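Interior Environments II
Handout 6: Reading a tall room with a mezzanine
Instructor: Rutilio Lozano

Bring this handout to the studio visit and keep it with your survey sheets. The reading for this unit is the chapter on section drawings in the course packet. Handout 5 covered rooms with a single flat ceiling, and most of what you learned there still applies.

1. Why we start with the ceiling

Students usually start a survey at floor level, where the furniture is. In a tall workroom the floor is the part that changes most. Tables get moved, people come and go, and a plan drawn on one day may be wrong a week later. The ceiling stays put. It also tells you where the structure runs, where the light comes from, and how the room is divided when there are no walls to divide it.

Draw the ceiling plan first, at the same scale you will use for the floor plan. Put the beams in before anything else. If there are slats or boards between the beams, show their direction with a few light lines. You don't need to draw all of them. Then add the light fixtures, using the symbols from Handout 2.

Remember that a ceiling plan is drawn as if reflected in a mirror on the floor. Left stays left. Every February at least one group hands in a ceiling plan that is flipped, and the fixtures end up on the wrong side of the section.

2. Electric light

Keep the kinds of fixture separate in your notes. A fluorescent tube is a line source. It gives fairly even light along its length and soft shadows across it, so its direction matters. A tube that runs the long way down a room lights the tables differently from one that runs across. Recessed downlights are closer to point sources. They make pools of light with darker areas between them, and they leave the ceiling itself rather dark.

Many rooms mix the two. Tubes go over the main working area, where people need to see what their hands are doing, and downlights go where the ceiling is lower or the use is quieter. Mark the line where one kind stops and the other starts. It often falls at a beam.
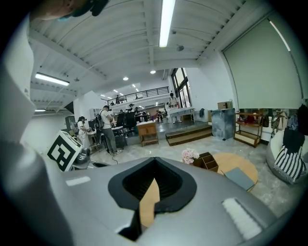
The mezzanine needs its own sheet. Draw the edge of the upper floor as a solid line on the upper plan and as a dashed line on the lower one. Show the railing, and note whether it is open or closed. An open metal railing lets light and sound through to the main floor. A solid one blocks some of both, and it also changes how the upper level feels to someone sitting down. Do one eye-level sketch from behind the railing and one from the main floor looking up at it. The two sketches should agree about the height.

3. Daylight and screens

Tall windows bring light in at two levels. The upper panes send it deep into the room and onto the ceiling. The lower panes light the floor and whatever stands close to the glass. With a white ceiling, a good part of the upper light comes back down again, and this is worth recording even if you only do it with arrows.

Roller screens are drawn in the position you find them, with a note of how far they can travel. A screen that is down is a large pale surface, and you should treat it as one in your section. Write down what stands under its lower edge. Furniture placed there limits how far the screen can drop, and it can make the pull hard to reach.

4. Floors and work areas

A pale, smooth floor reflects light upward and makes a room look larger. It also shows glare under tubes. Stand at each work area and look toward the window, then away from it, and record where the glare is worst.

Mark work areas by their use – sitting, standing, passing through – before you mark the furniture. People gather where the light and the space suit them, and this does not always match the layout that was planned. Allow for the chair as well as the table. A table with no room behind it is only half usable.

5. Practice problem

The Sturko workroom has a floor area of 3,064 square feet, including the part below the mezzanine. The owner wants to use 65 percent of it for work areas and keep the rest for walking and storage. Find both areas to the nearest square foot. Then sketch 2 layouts, one with the tables parallel to the ceiling tubes and one with the tables across them. Say which you prefer and why, in a short paragraph.

6. What to hand in

Ceiling plan, floor plan and mezzanine plan, all at the same scale
One long section through the tall part of the room
Both eye-level sketches
The practice problem, with your working shown

Groups of 3 may share measurements, but each student draws their own section. Put your name on every sheet – loose sheets without names will not be graded. Drawings are due May 11, 2021, at the start of class.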